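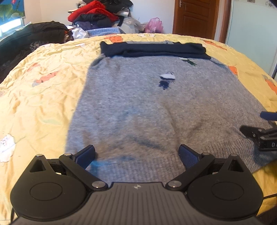 *Figure 1. Gray knitted sweater on a yellow printed sheet.*

# Two Buses at Once: Why Route 6 Bunches Up in Wundetura

**Anouk Bakker**
Transportation and Cities, final project report

## 1. What I wanted to find out

Anybody who rides Route 6 in Wundetura knows the feeling. You stand at the Maes stop for ages, and then two buses come around the corner nose to tail, the first one packed and the second one nearly empty. I have been riding the 6 since middle school and I have always wondered why it happens so much on that route and so little on Route 2, even though both are run by the same company (Drunard) with the same kind of bus and share part of the same street.

So that became my project! My question was: where on Route 6 do buses start to bunch, and is there something cheap that could be done about it?

My first plan was much bigger. I wanted to compare every route in town, and my instructor very kindly talked me down to one route plus a comparison. I'm glad she did, because even one route filled my whole February.

## 2. Background

Route 6 runs from the hospital, through the Maes neighborhood and downtown, and out to the college. On paper there is a bus every 10 minutes during the day. The term for the time between one bus and the next is the *headway*, and I'll use it a lot from now on.

Bunching is a well-known problem and the basic idea is easy to follow. Say one bus gets held up at a light. While it sits there, more people arrive at the next stop. The bus then needs longer at that stop to let everybody on, so it falls further behind, and even more people are waiting at the stop after that. Meanwhile the bus behind it finds hardly anyone waiting, so it moves faster and catches up. A small delay near the start of the route can turn into a pair of buses traveling together by the end of it.

What I love about this is that no one has to do anything wrong. The drivers can all be excellent and the passengers can all be quick, and it still happens.

## 3. Method

I used two sources.

**Stop records.** I wrote down the arrival time of every Route 6 bus heading toward the college at three places: the hospital, Maes, and the library downtown. I did this on weekday mornings and afternoons, one place at a time, with a notebook and later a spreadsheet on my phone. My final data set has 530 bus arrivals in it.

**Tovex predictions.** Tovex is the arrival app most people here use. It doesn't let you download old data, so I took screenshots while I was waiting and typed in the predicted times afterward. I only used these for one section of the report (see 4.3).

I called two buses "bunched" if the second arrived 2 minutes or less after the first. There is no single official cutoff. I picked mine because at that point the second bus isn't much use to anybody: if you missed the first one, you were probably running for it anyway.

One mistake to own up to: in my first week I only wrote down the minute, without seconds. Those records are fine for headways but a bit fuzzy right at the cutoff. I left out any pair where rounding could have changed the answer.

## 4. Results

### 4.1 Buses leave the hospital in good shape

This surprised me. I was expecting the trouble to begin at the terminal, with late departures, but headways at the hospital were very even. Drivers get a short layover there, and it does its job. I hardly ever saw a bunched pair leaving.

### 4.2 The trouble starts between the hospital and Maes

By Maes, the gaps had already stretched and shrunk. Two things stand out on that piece of the route:

- **The left turn onto Maes.** The green arrow is short. If the bus doesn't make it, it waits through the entire cycle. A bus that makes the arrow and a bus that misses it end up with very different headways, and it's pure luck which one you're on.
- **Boarding at the Maes stop.** Lots of people get on here and many of them pay in cash. Boarding is through the front door only, so the line moves one person at a time.

Those two sit right next to each other, and I think that's the heart of the problem. The bus that loses time at the turn is the same bus that then meets the biggest crowd.

By the library, the pattern was fully grown. Almost every pair that was bunched at Maes was still bunched at the library, and some new ones had joined them.

### 4.3 Did the app help?

Partly. When buses were evenly spaced, Tovex was good, and I trusted it enough to get a hot chocolate while I waited. When buses were bunched, it often showed just the first one, and the second appeared on the screen late or not at all. If riders could see that another bus was right behind, some of them would surely wait for it and get a seat. That would also make boarding the first bus faster. I can't prove this from my data, but I'd love for somebody to test it.

### 4.4 Comparison with Route 2

Route 2 uses the same downtown streets but comes in from the other side and never makes the left turn at Maes. I watched it at the library for comparison. Its buses were sometimes late, but they tended to be late together, with the gaps between them holding steady. From a rider's point of view that's fine. If every bus is late by the same amount, your wait is no longer than normal!

Route 2 also runs less often, which makes bunching less likely in the first place, so the comparison isn't perfect. I still think it points at the turn and the Maes stop as the places to look.

## 5. Ideas for fixing it

**A longer green arrow.** This was my favorite going in. Traffic signals belong to the city, though, and giving time to one direction means taking it from another, including the people crossing on foot. I'd want to see pedestrian numbers before I recommended it.

**Boarding through both doors at Maes.** This would need a card reader at the back door. Drunard's buses have a back door that only gets used for getting off. Cash riders would still use the front.

**Holding at the library.** A driver who sees that the bus ahead is very close waits a short while before leaving. It costs nothing and Drunard could start it any time. The downside is obvious if you have ever sat on a bus that isn't moving. Passengers already on board lose time so that people further down the line can gain some.

I made a simple spreadsheet model to try out the last two. In the model, both reduced bunching, and two-door boarding came out ahead because it goes after the delay early on. Holding works better if it's done at Maes instead of the library, but there isn't room there for a bus to wait without blocking the lane. I walked the whole block to check.

I want to be careful with the model. It assumes passengers show up at a steady rate, and they clearly don't, especially when a shift ends at the hospital or classes let out.

## 6. Limits of the project

- I only looked at buses going toward the college. The other direction could be completely different.
- All my records are from one month, and it was cold. People may board more slowly in winter, with gloves on and bags everywhere.
- I could only be at one place at a time, so I matched buses between stops using the fleet numbers and the schedule. A few couldn't be matched and were dropped.
- I didn't interview drivers. A couple of them chatted with me at the hospital layover and had great insights, but I hadn't asked permission to use what they said, so none of it is in this report.

## 7. What I'd do next

If I had another semester, I would ride the buses with a stopwatch and time the boarding at Maes, split between card and cash. That's the one measurement that would really settle whether the second card reader is worth it. I'd also like to ask Drunard for their own location records. I sent a request through their website and got a friendly reply saying it had been passed along.

My spreadsheet is saved in the class folder, with the arrivals on one tab and the model on the other. The yellow cells are the ones you can change. Try setting the boarding time at Maes to half of what it is and watch the gaps at the library even out. It made my week when I first saw it work.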